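Home Build log Parts Manual Downloads Forum

Section 4. Door approach in the simulator

Do this section before you power the arms on the bench. It applies to the two-armed Flanoma base built from the Druvmont drawings, with grippers fitted as in Section 3.

1. Start the simulator and load the Povdale house file. Wait for the walls and doors to finish loading.

2. Set both arms to the home pose. Check that the joint list shows no red entries.

3. Drive the base toward the closed door and stop 90 cm short of it. If your shell panels are the older, wider ones, stop at 129 cm and creep forward.

4. Turn on the range sensor lines. They slow down older computers, so turn them off again after step 6.

5. Raise both arms slowly, left arm first. Keep the speed slider at 50 or lower.

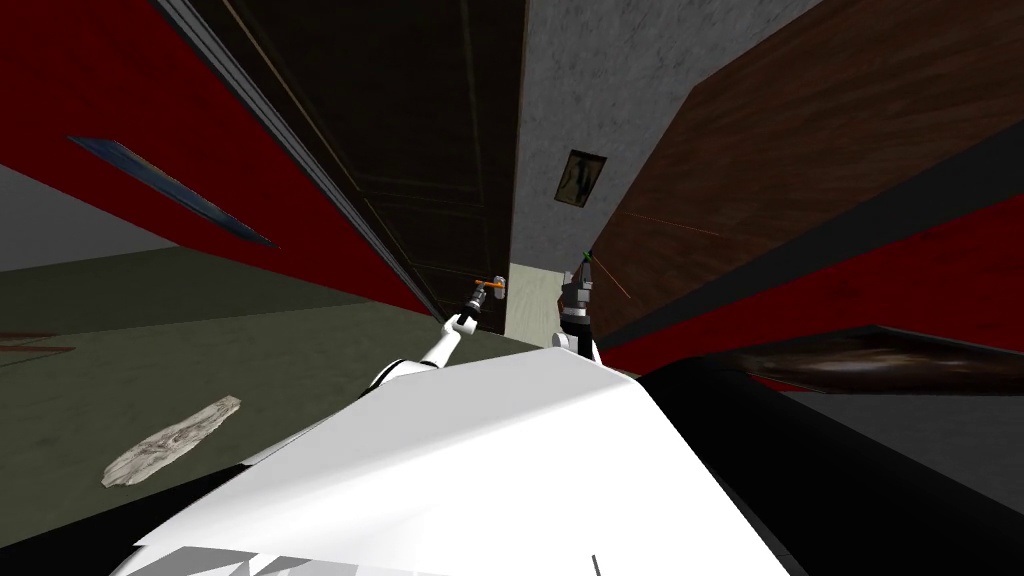 6. Bring the left gripper in until it is just clear of the handle, then stop. The right arm stays level with it and does not touch the door.

7. Save the pose under a new name. Do not overwrite the home pose.

Note: The view can end up on a steep angle when the base turns. Press R to level it. The robot itself has not moved.

Caution: Simulated joints will go past limits that the real ones won't. Set the elbow limit to 52 degrees in both files before copying a pose to the robot – the Wattimena workshop stripped a gear in October by skipping this.

Continue to Section 5, Gripper force.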